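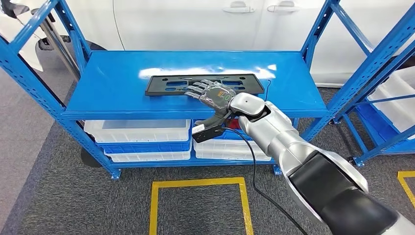 Open day demo — what should I be asking the robot people?

Went to the Lalgate open day in February, came home with loads of pictures and not many answers. The stand I liked best was the robot hand working over a black number plate surround on a blue shelf. Five fingers, grey covering. I got 2 minutes with the bloke running it before a school party turned up.

We're a small parts shop, 120 lines on the shelf, most of them flat plastic bits like that one. Going back for a proper visit next month. What do I ask? And is the yellow tape on the carpet something I'd need at our place too?

Asamov

Dağdelen
Ask what happens when the part is NOT where it should be. Demos are nearly always set up with the thing in the right spot. Take six of your own parts in a carrier bag, the awkward ones, and ask them to try those. If they say no, well.

Also ask how long it runs before someone has to step in. Get it in writing. Thin flat stuff is hard for fingers on a smooth shelf, nothing to get under. Those surrounds have slots in so maybe it hooks one, ask to see it from the side.

Tape — could be for where bins go, could be keep-out, could just be for setting up the stand. Ask them. Don't copy it untill you know what it's for.

Truvus301
never been to that one but went to a simlar day up north. queue was terrible, go before 10

Asamov
Thanks both. Hadn't thought of taking our own parts, will do. Dağdelen — would you bother asking price at this stage or leave it?

Dağdelen
Ask. And ask what the yearly service costs, separate from the arm.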